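Notebook > Automation > Budgeting

The lid-handling cell for the Prerka work is still a simulation, and I would like it to stay one until the spreadsheet stops moving. Pondari quoted for the arm in April. Sestau quoted for everything under it, and the two documents overlap in places neither firm will admit to.

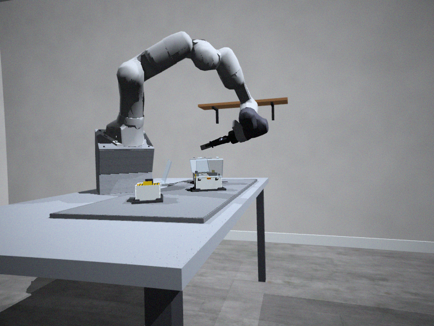
Fixtures are where I went wrong last time. I priced the arm and the gripper, put one line in for "mounting", and spent the difference later. This time each item gets its own row. In the model both white boxes sit on black base plates on a grey board, so the plates and the board are entered separately, as is the pedestal. The current figure for that group is £3096, before delivery.

The arm quote runs to 84 lines, most of them options. I have struck out the extended warranty and kept the spare finger set. Hijazi can supply the same fingers with a lead time of four weeks – slower, but the price holds until the order is placed.

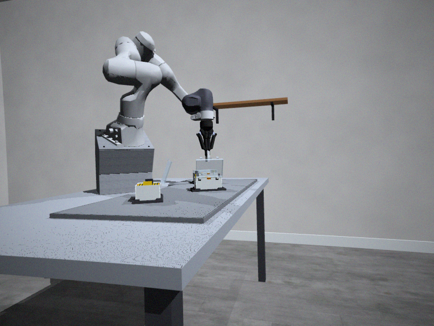
Cable, connectors and spare fuses come out of the consumables budget and are left off this sheet. So is my own time, which the finance template has no column for anyway.

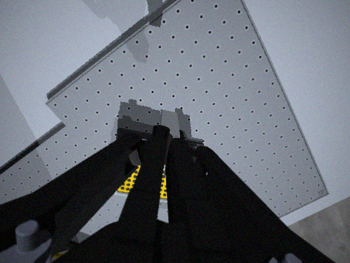 Perforated panel is sold by the sheet, and the offcuts are charged whether you take them or not. Sestau wants a hole pitch before it will quote. I have been going back to the close view to decide how much of the grid to keep: the round holes run in regular rows and columns, and the gripper hides a fair part of them. I have asked for prices on two pitches and a plain sheet. The revised total goes in when those arrive.

Filed under: Cell planning, Costs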